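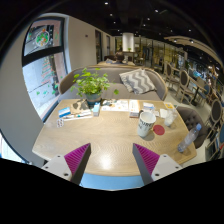
A two-fingered gripper at a cluttered lounge table, with a mug, a water bottle on its side and a potted plant within view.

Every budget season somebody at my office discovers robots. The discovery usually happens on a plane, and by the following Tuesday there is a slide.

I have spent eleven years on the paying side of that slide. I sign for equipment at Bridilham, a company that runs lounges and waiting rooms for other companies, and my opinion on automation is narrow and a little sour. We buy the arm first and the work second, and we should do it the other way around.

Take a table like the one at the top of this page. It holds papers, leaflets, a stack of books, napkins, a drinking glass, a small yellow card. A person clearing it makes a dozen small judgments and would be insulted to hear them called judgments. Does the card get thrown out? Is the bottle finished with? Do the leaflets belong to the house or to whoever was sitting there? None of that is in the price of a gripper. It gets paid for later, in staff hours, on a line the slide did not have.

Last September we looked at a proposal from Cevley for two machines to tidy tables overnight. The quote was handsome. It had a cover. My colleague Melahat Bozkurt read it to the end, a thing I recommend with any quote, and found that the price of replacement finger pads was given per pad and the rate of replacement was given nowhere. She called and asked. The pads were $80 each and the rate was "dependent on use." So is my car, but the dealer was at least willing to guess.

Pads wear. Anything that touches mugs and paper for a living wears, as anyone with hands can confirm. A purchasing plan that treats the part doing the touching as an afterthought is a plan for a very expensive coat rack.

Recep Uysal, who runs our sites and likes machines more than I do, thinks I am being cheap. His argument is a fair one. If you wait until every cost is known, you never buy anything, and in the meantime your competitors learn. He would have us rent one unit, put it in the worst lounge we have and write down everything it gets wrong for 50 nights. I told him this was the first robot proposal I had ever liked, and he has been unbearable since.

What I would ask of anyone holding a slide is modest. Put the spare parts on the same page as the machine. Budget for the person who will stand beside it, and give that person a name, so that we notice when they quit. Price the furniture too. Round tables, deep sofas and chairs pulled in at odd angles were bought to please people, and if the machine needs them moved, moving them is part of the machine.

And set aside money for stopping. Our Cevley contract would have cost $2,000 to sign and a good deal more to leave – a ratio I associate with gyms.

We did not sign. Recep has his rental request in for the coming year, one unit, parts included, Dilek Keskin from the night shift named on line four. I plan to approve it once he tells me where the thing is supposed to put the yellow card.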